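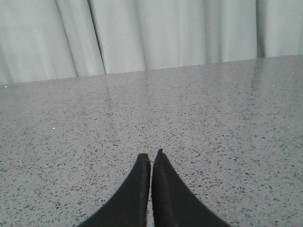 Gripper over the pale worktop, fingers nearly together.

Sunday, test kitchen, started 9.40

Dairy-free lemon sauce, fourth go. I've been putting this one off all November and then Veronika left a bag of lemons on my shelf with a note saying "well?", so well, fine, I got on with it.

Last time it split the moment I turned my back (my fault, I had the hob up far too high and was busy talking). This time I made the base on the lowest ring: 40 g olive oil, a chopped shallot, two cloves of garlic, then 15 g rice flour stirred in until it smelled a bit like biscuits. After that 300 ml chicken stock, a splash at a time. Boring, but no lumps!

The oat cream was the Skanell one. I used 215 ml, because that's what was left in the carton, and I think it's a better amount than the full carton we poured in before. It went in off the heat. Lemon went in last, one whole lemon's juice and half the zest, and it held. It thickened up a little as it stood and I had to loosen it with more stock, which I didn't measure, sorry to whoever types this up.

Taste: sharp, quite savoury, still something slightly porridgey at the back. Ottó Juhász had three spoonfuls and said he couldn't find the porridge, but he'd just had a coffee so I'm not counting him. Veronika Simon found it straight away. She wants to try the Baptista coconut cream, I say it'll taste of holidays. We'll do both side by side and whoever loses washes up.

Capers: rinse them! I forgot and the second pan was so salty I binned it. Chop half and leave half whole, and put them in right at the end with the parsley.

Chicken thighs were better than breast with this, they stand up to the lemon. Dusted in rice flour again, fried in the old Pakus pan, the heavy one with the wobbly handle (still wobbly, Ottó).

Left to do: one batch with white wine in place of some of the stock, and see if a tub of it survives the freezer. Tub is in the bottom drawer behind the peas, labelled LEMON 4. Please don't eat it.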